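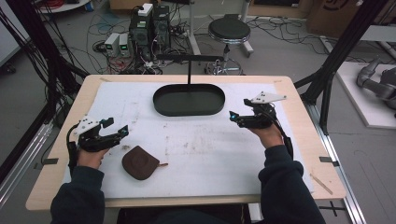 White sheet over a light wooden table.

Cokutwood Linen Records

Measurements of institutional bed and table linen before and after laundering. Version 4.

Contents
Summary
Files
Fields
How the measurements were taken
Wash programs
Missing values and codes
Known problems
Uses
Changes in this version
License and citation

Summary

Cokutwood is a table of length, width and weight measurements for flat linen: bed sheets, drawsheets, tablecloths and pillowcases. Each row is one item measured at one point in its service life. The release holds 2770 items, most of them measured more than once. All items came from two laundries, Clomer and Jacobs, both serving guest houses and care homes in the Pultau area.

The records were first kept on paper to settle disputes over shrinkage between the laundries and their linen suppliers. They were typed up later, and the field names still show it. Supplier names have been replaced with letter codes. Customer names were never recorded.

Files

items.csv - one row per item, with fiber content, weave, nominal size and supplier code.
measurements.csv - one row per item per measuring point. Join to items.csv on item_id.
programs.csv - wash, extraction and drying settings by program code.
notes.txt - free text copied from the margins of the paper sheets, keyed by item_id. Spelling is left as written.

All files are UTF-8 with comma separators and a header row. Decimal marks are points throughout. Text fields containing commas are quoted.

Fields

item_id: text. The letter C or J for the laundry, followed by a serial number. Numbers were stamped on a woven tag sewn into the hem. Tags that came off were replaced with the same number where the item could be identified; otherwise the item was retired from the table.
kind: sheet, drawsheet, cloth, pillowcase.
fiber: cotton, polycotton, linen, unknown. Taken from the supplier's label and not tested.
weave: plain, twill, sateen, damask, unknown.
nominal_l, nominal_w: size in millimeters as sold. Hems are included.
cycle: the number of completed wash cycles at the time of measuring. Zero means measured on delivery, before the first wash.
len_mm, wid_mm: measured size in millimeters.
mass_g: conditioned mass in grams.
program: code of the program used for the most recent wash. Blank where cycle is zero.
condition: good, thin, torn, stained, repaired. Only one value is allowed. Where more than one applied, the operator entered the one that would decide whether the item stayed in service.
retired: yes or no.

How the measurements were taken

Items were laid out in a room held near 20 degrees Celsius and left overnight before measuring. Humidity was logged at Clomer only. At Jacobs the measuring room shared a wall with the ironing line, and afternoon readings there should be treated with more caution than morning ones. The field that would separate the two, time of day, exists only in notes.txt and only for part of the Jacobs rows.

Each item was smoothed by hand from the center outward without stretching, then measured along its length at the left edge, the middle and the right edge. The value in len_mm is the mean. Width was taken the same way. The individual readings were not kept. Sheets longer than the table were measured in two passes with a pin at the join, which adds an error of a few millimeters. The affected rows are not flagged, but any item with nominal_l above the table length was handled this way.

Steel tapes were used. Clomer changed to a new tape in October of the second year and compared it against the old one on a fixed bar. The difference was below the reading precision and no correction has been applied.

Mass was read on a bench scale with a capacity of 4000 grams. Nothing in the table came close to that limit. Scale checks were done weekly with a reference weight, and the check sheets are available on request.

Wash programs

Program codes are specific to each laundry. Code A at Clomer and code A at Jacobs are different programs. Always join on both laundry and program.

programs.csv gives main wash temperature, hold time, extraction speed and drying method. Water hardness is not included. Both laundries draw from the Pultau supply, but Clomer softens its water and Jacobs did so only after replacing its boiler. The date of that change is not in the data.

Ironed and tumble-dried items behave differently enough that pooling them is not advised. A damask tablecloth put through a flatwork ironer is pulled in the feed direction and can read longer than it did at the previous measuring point. Such rows are correct as entered.

Missing values and codes

Blank: not measured.
-1 in mass_g: item measured for size only, usually on days when the scale was in use elsewhere.
-2 in any numeric field: paper sheet not legible.
unknown: label missing or unreadable.

Convert the negative codes before computing anything. They survive a naive mean and will lower it.

Known problems

Cycle counts at Jacobs depend on a gate reader that missed tags when items were bundled. Counts are probably low for pillowcases, which were almost always bundled.

Items that shrank badly were retired early. Late-cycle averages therefore describe the items that lasted and understate shrinkage for the stock as a whole. Use the last reading before retirement, or a model that allows for dropout.

Supplier code F covers two mills that were sold under one name. They could not be separated afterward.

A small number of tablecloths were rehemmed during service. The length drops sharply at the repair and the condition field reads repaired from then on. Do not count this drop as shrinkage.

Linen-fiber items are few and nearly all from Clomer. No comparison between laundries should be made for them.

Uses

The table has been used for setting cut allowances, for estimating replacement intervals and as a teaching set for repeated-measures analysis. It is a poor fit for ranking suppliers. Stock was bought in different years, went to different customers and was washed on different programs, and the supplier code is tied up with all of these.

It should also not be applied to domestic washing. Loads, temperatures and extraction speeds are outside the range of home machines.

Changes in this version

Duplicate rows from the second typing pass removed.
The nominal_w field corrected for drawsheets from supplier B, where length and width had been swapped.
notes.txt added.
Field stain merged into condition.

License and citation

Free to use and redistribute with attribution. Cite as: Cokutwood Linen Records, version 4. If you drop or recode rows, state which ones, and keep item_id in anything you publish so that others can match it back.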